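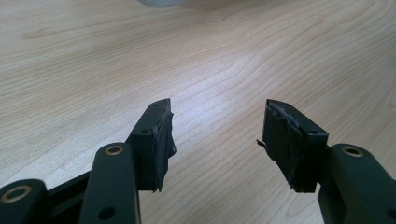 Stavham, February 9, 2020

STUDENT ROBOTICS CLUB
MINUTES OF THE REGULAR MEETING

Presiding: Trí Hứa, Club President
Quorum: Present

1. Call to Order and Approval of Minutes

The President called the meeting to order in the Dramden Room. The minutes of the previous meeting were approved with one correction: the spelling of Gandale in item 4.

2. Financial Report

The opening balance was $2,035. Expenses of $524 for bearings, filament and fasteners were approved as submitted. Members were reminded that receipts must be turned in before reimbursement can be made. A question on whether shipping may be charged to the travel line was referred to the faculty advisor.

3. Hand-Held Gripper Project

The project lead reported on the condition of the gripper. The dark green plastic links and the brass bushings were discussed first. No change to the linkage was proposed, and the present drawings will stand for the Gandale entry.

The padding on the two fingertips was discussed at length. The black material on the inner faces is torn and frayed on both fingers, and on one of them a flap has come up from the middle of the pad. The lead asked that both pads be replaced at the same time. A member proposed adding a fresh layer over the old one. The lead objected that the added thickness would change the closing distance, and the proposal was withdrawn.

Two materials were put forward: a self-adhesive rubber sheet, and a molded pad fastened with a screw. Members from the design group preferred the molded pad but could not say when a mold would be ready. It was moved and seconded that the rubber sheet be used for the present season and that the molded pad be carried forward as a design task. The motion carried.

The lead further requested that old adhesive be removed completely before new material is applied, and that the date of each replacement be entered in the project log. Agreed.

4. Gandale Student Challenge

The registration form has been completed and awaits the advisor's signature. The rules allow 6 students on the floor during a run. The President asked that anyone wishing to serve as an operator give notice in writing by the end of February. Operators will be chosen after practice runs, each consisting of 20 pick-and-place attempts on the tabletop course. Scoring sheets will be kept by a member who is not operating.

There was some discussion of whether first-year members should be eligible. The rules do not exclude them, and no restriction was adopted.

5. Joint Session with Vishwakarma

The Vishwakarma team has invited the club to a shared practice session. Members were in favor. The Secretary was directed to reply and to ask what table height is used there.

6. Other Business

Safety glasses are to be returned to the rack after each session. The request for a second set of hex keys was approved.

7. Adjournment

There being no further business, the meeting was adjourned.

Respectfully submitted,
Club Secretary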